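3.2 Reuse of office desktops in small libraries

Records from two library systems, Remton and Nondska, were used to look at how long office desktops stay in service after their first owner gives them up. Both systems take in used machines from local employers and place them at public desks. The sample covers 47 branches and 700 desktops. Laptops were left out, as were machines bought new.

Most donated desktops arrived as full towers. Staff listed each one by the parts inside the case, and the same form was used in both systems. 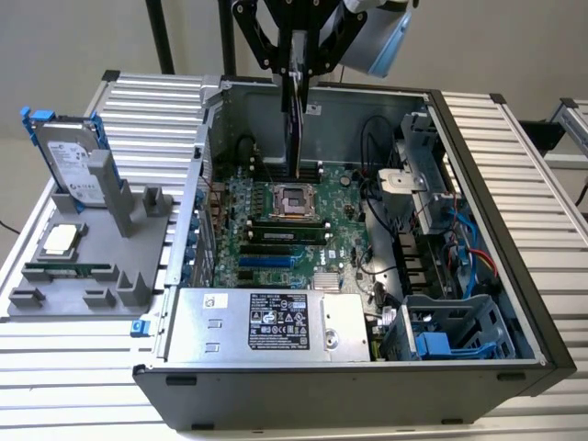 Figure 4a. Open desktop tower on its side, with a circuit card upright over the motherboard.

Branches differed in how they chose machines to keep. Remton kept any desktop that could run the catalog software, Ki, without a delay at login. Nondska set a fixed age limit and sent older machines to a recycler, Fidness, each March. The age limit was easy to apply, but it removed many desktops that patrons were still using every day.

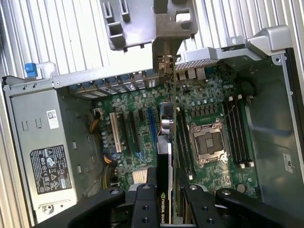 Figure 4b. Interior of the chassis with power supply, green motherboard and graphics card.

Part swaps were logged apart from full replacements. Memory and drives made up most of the entries. Graphics cards came up less often – mainly at branches with a second screen for job seekers or tax forms. Almost 100 entries gave no part name and were dropped from this count.

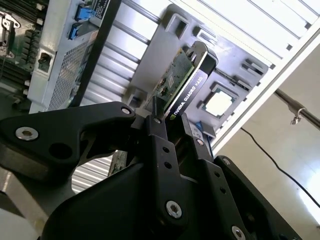 Figure 4c. Low-profile graphics card marked NVIDIA QUADRO K620.

Patron complaints did not follow machine age closely. Slow printing and short session limits were named more often than the desktops themselves, and this held in both systems. Section 3.3 turns to session limits.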